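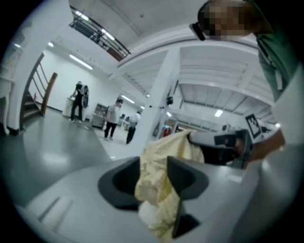
Both grippers holding the yellow cloth, seen from the left-hand tool.

Ticket: left gripper loses cloth, marker tracking drops out
Station: Ogbonna pair, cloth handling
Opened by: Junpei Kubo
Status: open, monitoring

Hello again, and thank you for being so patient with me on the last one! Same pair of hand-held grippers, new complaint. When I pull a cloth tight between the two, the left one lets its end slide away somewhere after the 16th or 17th pull, and at nearly the same moment the tracking log shows the marker going missing for 300 milliseconds or so. I had assumed these were one fault. I now think they are two, and I wish I had written them up separately.

First the sliding. I took the finger pads off, wiped them down with the Prerkik cleaner and let them sit for 30 minutes before refitting. I also checked the gap with the jaws closed, and the left tool was closing a little crooked — the lower screw had backed out. I snugged it up and put a paint mark across the head so we can see if it moves again.

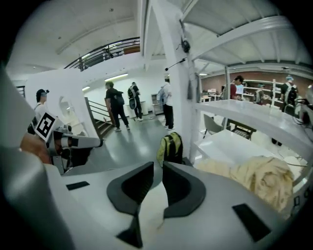
Finger pads on the right-hand tool, with the second gripper and its marker at left.

The right tool I left alone apart from a wipe, so that we have something to compare against. Please don't adjust it, even if it looks tempting.

Now the tracking. Asemura support asked me to look at the marker mounts, the lighting and the cables, in that order. The mounts are firm (I wiggled them more than I probably should have). The lighting I can't do a great deal with, the floor being as shiny as it is, but I did turn the exposure down and the log was calmer afterward: 95 percent of samples good, up from a figure I was embarrassed to send them.
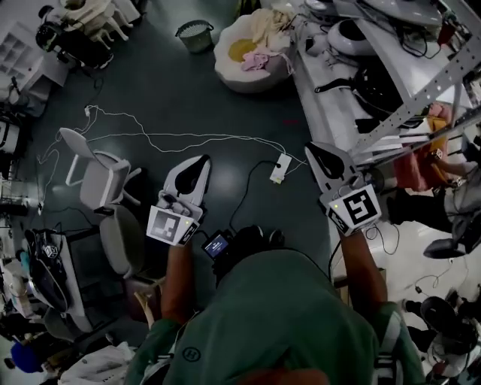 That left the cables. The plug for the chest unit felt loose to me, so I swapped in the spare Nandivitz lead and ran the same test again on Sunday evening. No dropouts in the first set, one short one in the second. I'd like a few more sets before I believe it.

Still to do: check the paint mark, order another spare lead, and send Asemura the new log. If you use the station before I'm back, please write down which cloth you had, thick or thin, and which hand let go first.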